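The Radiator That Wouldn't Get Warm

Hello again from the cold end of the hallway. Last month I promised you a piece on window film, and I have the film, and it is still in its tube behind the bedroom door. The radiators got in first.

Our building has hot water heat, one boiler for the whole place, and every February the same thing happens. The bedroom roasts, the living room is fine, and the kitchen radiator is warm along the bottom and stone cold across the top. I used to turn the thermostat up and put on a sweater. This year I decided to learn how to bleed the thing (which sounds much worse than it is!).

If you've never done it, the trouble is trapped air. Air collects at the top of the radiator, the hot water can't get up there, and you end up heating the bottom half of a big metal box. Let the air out through the little valve at one end and the water fills the space. My neighbor Maya Saab in 23 has done hers for years, and she came down on Tuesday evening with her key and a rag and stood over me while I did mine.

Heat off first, and then wait. I gave it 60 minutes, and Maya would have liked longer. You don't want the pump pushing water around while the valve is open, and you don't want hot water on your hand either. Then a rag under the valve, a cup under the rag, key in, and a quarter turn to the left. I was so scared of flooding the kitchen that I barely moved it, and nothing happened, and Maya said "more" in the voice you'd use on a horse. It hissed for ages. Then it spat, and then there was a steady dribble of really ugly gray water, and I closed it up.

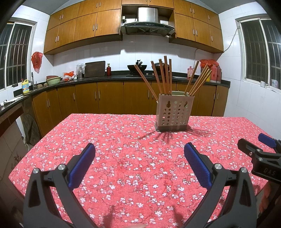
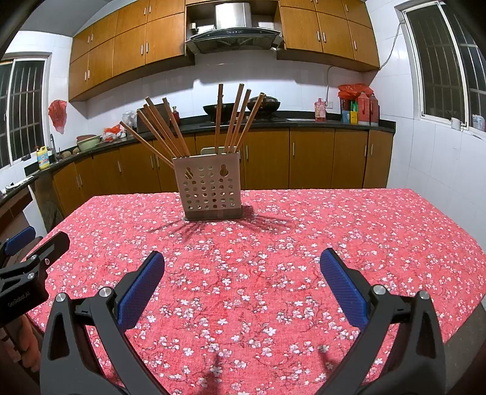 Chopsticks in their holder on the blossom tablecloth.

The key gave me more grief than the valve did. I had bought one at the hardware counter in Drorkgate, a Skandov, and it was too big and just spun around. Maya's is an old brass one that fits everything on our floor. So before you buy, take a close look at your valve, or take a picture of it to the store with you. Some of the newer ones have a slot and only want a flat screwdriver. If yours is painted over, as my bedroom one is, don't force it. Score around the paint with a sharp knife and try again gently, and if it still won't budge, leave it for somebody with insurance.

One thing I didn't know: letting air out lowers the pressure in the whole system. In a house you'd go look at the gauge on the boiler and top it up if it had dropped. In an apartment like ours you tell the super. I left a message for Xavier, who called back at seven the next morning, quite cheerful, and asked which radiators I'd done and how long each one ran. He'd rather we let him know beforehand, so please do that if you're in the building. If you're somewhere else, check your lease, as some landlords don't want tenants touching the valves at all.

He also told me that a radiator needing to be bled every few weeks has something else wrong with it. Air is getting in from somewhere, maybe a small leak or a tired seal, and bleeding it over and over only covers that up. Cold at the bottom and hot at the top is a different problem again — that's usually sludge, and a key won't help you there.

The kitchen radiator is now hot all the way across. It still ticks when it comes on, but I've moved my chair over next to it and I don't mind the ticking.

A few of you asked about the draft strip I mentioned in the last issue. It was the Nadau foam kind, the gray roll, and it has held up on the front door but peeled off the bathroom window in less than a week. I think I put it on over old soap. I'm going to clean the frame properly and have another go, and the window film is coming too, once I can borrow a hair dryer that doesn't smell like burning.

If you have a spare valve key that fits the small square valves, write back and tell me where you got it. I'd like to give Maya hers back.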